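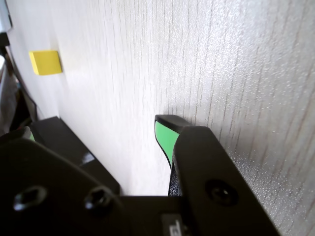
Raelene Kingi wanted to know whether you have to be "a robot person" to put your name down for the open day, and whether her mum could come as well, being seventy-odd and not at all bothered about computers.

Search this site
Search
Get Involved > Open Days & Visits
4 min read

No, Raelene, you don't, and yes, please do bring your mum! I'm very glad you asked, because I think a few people have been hovering over the form wondering the same thing.

So, to start properly. We're opening up the robot room at Trosetside this October and I need people to come and take part. I don't mean standing at the back with a biscuit (though there will be biscuits). I want you to have a go at driving the gripper yourself, picking up little blocks and putting them down again, and then I want you to tell us what it was like. Was it fiddly? Did your wrist ache? Did you have any idea which way it was going to move? All of that is useful to us, the grumbles especially.

The sessions are in the evening and the doors open at 7. We'd like you to stay for two hours if you can. If you have to dash off for a babysitter or the last bus to Arnham, tell me when you book and I'll make sure you get your turn early.

What you'll be doing

When you arrive Tianyou Deng will do a short demonstration, and he's very good at it. He takes it slowly and he doesn't mind being stopped. After that you'll each have a turn at the controls with one of us sitting next to you. The job sounds daft when you write it down: move the gripper to a block, close the fingers on it, lift, carry it a little way, let go. I thought I'd have it sorted in a minute on my first try and I spent most of my turn nudging the poor block across the table. It is much harder to judge depth than you'd think, and everybody goes in either too high or too far to the left. (I'm a too-far-to-the-left person.)

Once you've had your practice we'll ask you to do a set of pick-ups while the system keeps a record of how you moved. We call the program Grandora, and I've no idea why, it was named before I joined. It has 3629 pick-ups in it already and nearly all of them were done by the same handful of staff, who have all got into the same habits. That's really why I'm after new hands. Left-handers, please come! So should anybody who knits, ices cakes, fixes watches, plays a lot of games or has never held a controller in their life.
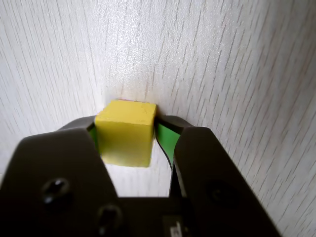 Yellow cube between the green finger pads.

The blocks are small and plain, so there's nothing to break and you can't do any harm by dropping one. If you don't fancy driving at all you can still come, watch the others and fill in the sheet at the end. Maiara Nogueira is collecting those and she'd love to hear from people who only watched, as she's trying to work out how we should explain the thing to visitors.

Who can come

Anyone over sixteen. You don't need experience and there's no test. Glasses are fine, and so is a wheelchair, as the table goes up and down. If flickering screens bother you, send me a message first and we'll talk it through. Long hair tied back, please, and leave dangly bracelets at home or in your bag.

There are 7 places in each session, and I'm keeping it that small so that you get a decent go and don't spend the evening queuing. I'm afraid we can't pay you. We can give you your bus fare back if you keep the ticket, and there's soup and bread halfway through.

About the recordings: we keep the movement of the gripper and what the block did. Your name stays on my booking list and goes nowhere near the Grandora files. If you change your mind afterwards, tell me and we'll take your pick-ups out. Ruoxi Jiang looks after that side and can answer the proper questions about it, far better than I can.

How to put your name down

Fill in the booking form, or ring the Trosetside front desk and ask for me. I need your name, whether you're left- or right-handed, anything you can't eat, and which session suits you best. If you're coming as a pair, put both names on one form so I don't split you up by mistake. You'll get a message back from me with directions, including how to find the side door, which has no sign on it yet.

Raelene, I've pencilled in you and your mum. Let me know about the soup.

Kieran Mapplebeck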